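Okay, a thread on what our robotics club has been up to at Wirerstead, because the last month has been a lot and I keep promising people I'll write it down. Long one. Get a tea.

Quick background for anyone new: we're a student club, we meet after classes, and this term's project is teaching a robot to tidy a kitchen. Not a whole kitchen! A table's worth of kitchen. Small goods, jars, a rack, that kind of thing.

The way we're going about it is by demonstration. You hold a gripper in your own hand, with a camera riding on it, and you do the job yourself over and over. Pick the thing up, put it where it goes, let go. The recordings become the training set and the arm learns from those.

I was a sceptic in first year. I wanted to write the motions by hand, like a proper nerd, and I spent most of a term on a routine that could pick up one mug from one spot. Move the mug a few centimetres and it grabbed air. Beautiful code, useless robot.

So this year we voted and went with demos, and I've come all the way around. It's so much more fun. You learn things about your own hands you've never had reason to think about. Did you know you tilt a jar before you lift it? I tilt every jar.

The goal is 500 good demos before the Conomholm challenge in November. Good is the important word there. A demo where you fumble and recover is still worth keeping (more on that further down), but one where your sleeve covers the lens for half of it goes in the bin.

Where we're at: past the halfway mark, and the pace is picking up. The early sessions were painfully slow. People kept apologising to the gripper.

What a session looks like. Two people at the table, one with the gripper, one resetting things and keeping the log. We swap every 16 demos, which was a number someone pulled out of the air in the first week and which has turned into law.

The swap matters more than I expected. After a long run your movements get lazy and identical, and then the robot only ever sees one tired person's way of reaching for a tray. Fresh hands, fresh angles.
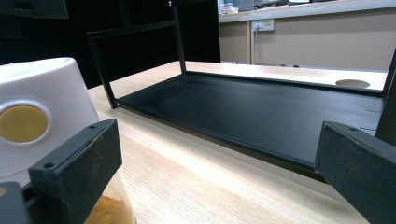
Do you need to know how to code to collect demos?
Anyone who can pick up a cup can do it, and you'll get the hang of the squeeze in your first session. The coding happens later, on the training side, and there are plenty of club jobs that never touch it.

On to the fun part, the things that have gone wrong!

Our first batch was all done with the blinds down because the person who set up the room liked it that way. Very moody. Then we tried the policy in the morning with sun coming in and it behaved like it had never seen a table before. Now we deliberately collect at different times of day and with different lights on, and it's heaps steadier.

Second one: thin bars. Anything made of skinny metal bars is a nightmare. Your brain fills in the gaps without trying, and the model absolutely does not. We've got a whole folder in the log called "missed the bar" and it is the biggest folder we have.

What helped was slowing the last bit of the approach right down. Come in quick, pause, line up the fingers on either side, then close. It feels silly when you're doing it by hand. The arm's success rate on bars went from embarrassing to merely not great, and I was so chuffed I rang my mum.

Third one was on me. I named a week's worth of recordings by hand and used two different spellings of grey. The sorting script happily made two piles and trained on one of them. We spent an entire evening wondering why our new data made no difference at all. There's a naming sheet taped to the wall now and my initials are next to rule one.

About those fumbles I mentioned. We used to delete them and only keep the smooth ones. Then the Moodley crew (the other club in our region, lovely people, very good at this) told us they keep the recoveries, so the arm has seen what to do when a grab slips. We went back and dug 3 weeks of them out of the discard folder. Huge difference. Before, a slip meant it would carry on and carefully place nothing on the shelf. Now it has another go.

Watching it have another go for the first time was the best moment of my year. The whole room yelled. Somebody dropped a sandwich.

Stuff I'd pass on to another student club trying this:

Write the task down in one sentence and put it where the demo person can see it. "Put the jar on the tray" and "put the jar at the back of the tray" are different tasks, and you will drift between them if it isn't written up.

Move things between demos. Properly move them. We all thought we were being random, and when we plotted the start positions it was a tidy little cluster in front of wherever we were standing.

Check your recordings the same night. Even skimming a handful. We lost a full session to a loose cable and didn't find out until the next meet.

Have snacks, but have them on a different table. I love you all, please stop training the robot on chips.

A few people asked about the challenge itself. At Conomholm each team gets a table they haven't seen, with a mix of their own objects and a few surprise ones, and three tries at clearing it. Points for each item in the right spot, points off for anything on the floor. No touching the robot once it starts, which for our lot will be the hardest part. We are a club of hoverers.

We're calling our entry Kidby. The shortlist was long and most of it was puns, and I'll be a good sport and say the vote was fair even though mine came last.

I don't think we're favourites. Moodley have a nicer arm and a year's head start, and they're generous with advice in the way you can be when you're ahead. But ours is learning, and the first-years know the gear inside out now. One of them rewrote the reset checklist without being asked and it's so much better than what I had.

What's left: more demos with clutter on the table, a lot more with bars, and a proper full practice run where we time ourselves and keep our hands in our pockets. Also we need to work out how to get everything there in one car. Current plan is to leave my bike at home and measure the boot.

If you're at Wirerstead and want a turn on the gripper, come by the lab after four. First-timers get the easy jar. Wear short sleeves!

Will post again when we've got a full run on video, good or bad. Right now I've got a pile of recordings to name, and I'm spelling it grey.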